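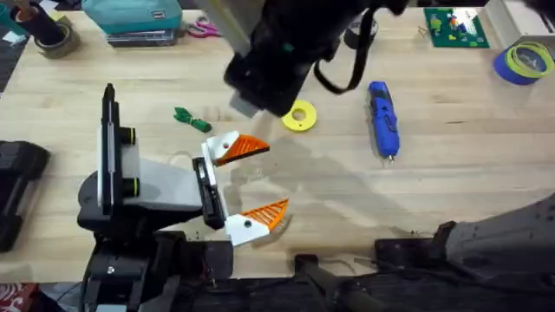 Start with the fingers, says Sumathi Pillai. If the fingers are worn, everything else the robot does will look wrong too, and you can waste a whole morning hunting for a fault in the wrong place.

So we will start with the fingers. Ellum is a robot with two arms. It works at a table, where it practises picking things up, moving them and putting them down again. A robot like this needs looking after, a bit like a bicycle does. Parts rub, screws work loose and wires get tugged.

What is a gripper?

A gripper is a robot's hand. Ellum's left gripper has two fingers that point towards each other. They don't bend at a knuckle like yours. They slide together to hold something and slide apart to let it go. The bits that do the touching are orange, and they have ridges on them. The white blocks behind them join the fingers to the rest of the hand.

Fingers of this type are called fin-ray fingers. The idea was borrowed from the fins of fish. Press your hand against a fish's tail fin and the fin curls towards your hand, when you might expect it to bend away. A fin-ray finger does the same. When it pushes on a round thing, it wraps itself a little way around it. This helps the robot to hold things of different shapes without squashing them.

How do fingers wear out?

Every time a finger closes on something, it bends. When it opens, it springs back. One bend does no harm, but after a great many a rib can split or the tip can go smooth and slippery. Ellum's computer keeps count, and after 2000 grips it puts a message on the screen to say that a check is due. The last check was at number 1466, well before the message, after Lacey Cheetham heard a clicking noise. It was a cable tie brushing against the arm. She trimmed it and wrote it in the logbook anyway.

Before anybody touches the robot

The power goes off first. A robot arm has motors in its joints, and a motor can move without warning if a program is still running. With some arms you must also hold the arm up while you switch it off, or it will sink down under its own weight. Ellum's arms do this, so two people do the job together. One holds and the other presses the switch. Children should never try this by themselves, and neither should grown-ups who haven't been shown how.

Checking the fingers

1. Look along each finger from the side. Every rib should be whole.
2. Rub the gripping side with a fingertip. If it feels greasy, wipe it with a damp cloth and let it dry.
3. Bring the two fingers together slowly and see if they meet.

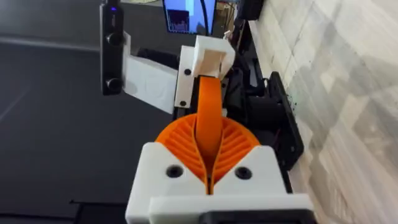

Lining up is the part that takes patience. If one finger sits a tiny bit further forward than the other, a thin thing will twist as it is picked up, and a pencil may shoot out sideways. You need to look straight at the front of the hand to judge it. On this one the two orange fingers meet along a narrow line up the middle, even with a flat orange strip pinched between them. There are two black screws in the front of the white part, one on each side of the V-shaped notch, and they are worth a check while you are there. They should be snug. Turning them as hard as you can is a bad idea, as a 3D-printed part can crack around the hole.

Spare fingers live in a drawer marked Nundine, which is the name of the shelf unit and has stuck as the name of the drawer. There were six in it in May. When it gets down to two, Florian Baumgartner prints some more.

Cables

Now for the wires. An arm that moves needs cables with some slack in them, or they will be pulled every time the arm reaches out. Too much slack is bad as well - a drooping loop can catch on something on the table. To test a cable, keep the power off, move the arm by hand as far as it will go each way and watch what the cable does.

After the check

The tools go back and the fingers are opened wide. Then the power comes on and Ellum does one slow practice grip on a foam block. If the block stays level, the check is finished. If it tips, the power goes off again and it's back to step 3.

The last job is to set the grip counter to zero and sign the book.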